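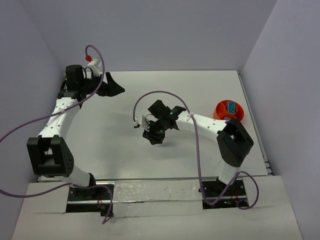 Stotance presenta Flatholm, una mesa de trabajo blanca con paredes en tres lados

La nueva mesa llega a la red de distribución de Palaniappan en junio, con una primera serie de 144 unidades

Gisalcombe. El fabricante de mobiliario técnico Stotance anuncia el lanzamiento de Flatholm, una mesa de trabajo cerrada por el fondo y los laterales y abierta por delante. Está pensada para talleres, aulas técnicas y laboratorios que necesitan una superficie despejada y un fondo uniforme en un puesto de uso diario.

Flatholm se compone de un tablero blanco, una pared trasera y dos paredes laterales. La pared trasera y la lateral izquierda son de un mismo gris lavanda pálido. Por el lado abierto corre una repisa frontal, también blanca y situada por debajo del nivel del tablero, que admite recortes para alojar bases y herrajes.

El tablero tiene un fondo útil de 70 centímetros. Stotance fijó esta medida después de consultar a los responsables de varios talleres de Gisalcombe, que pedían poder llegar a la pared trasera sin apoyarse en la superficie. El ancho se define en el momento del pedido.

El color de las paredes fue uno de los puntos que más tiempo ocupó durante el desarrollo. Las primeras versiones eran completamente blancas y los usuarios de prueba señalaron que costaba distinguir dónde terminaba la mesa y dónde empezaba la pared. El gris lavanda se eligió tras comparar varias muestras bajo la iluminación habitual de un taller.

Las paredes se fijan al tablero por la parte exterior y pueden retirarse por separado. Para montar el conjunto hacen falta 2 personas. La mesa se entrega desmontada, con la tornillería y una hoja de instrucciones. Los recortes de la repisa deben solicitarse antes de la fabricación, indicando la posición y las medidas de cada uno. Stotance no realiza cortes en mesas ya entregadas.

La limpieza del tablero y de las paredes se hace con un paño húmedo y jabón neutro. El fabricante desaconseja los estropajos y los productos abrasivos, que pueden dejar marcas visibles en las superficies claras.

Flatholm tiene una garantía de 5 años sobre el tablero y las paredes. Los herrajes de unión se suministran como recambio, igual que las paredes sueltas, para que un golpe en un lateral no obligue a cambiar la mesa entera.

Palaniappan se encargará de la venta y el transporte. Los pedidos de la primera serie se atenderán por orden de llegada, y los que incluyan recortes a medida tendrán un plazo de entrega mayor, que se confirmará con el presupuesto.

Sobre Stotance

Stotance diseña y fabrica mesas, bancos y armarios para talleres y centros de formación. Tiene su sede y su planta de montaje en Gisalcombe.

Contacto para prensa: departamento de comunicación de Stotance, Gisalcombe. Las fichas técnicas y las muestras de color de Flatholm pueden solicitarse a través de Palaniappan.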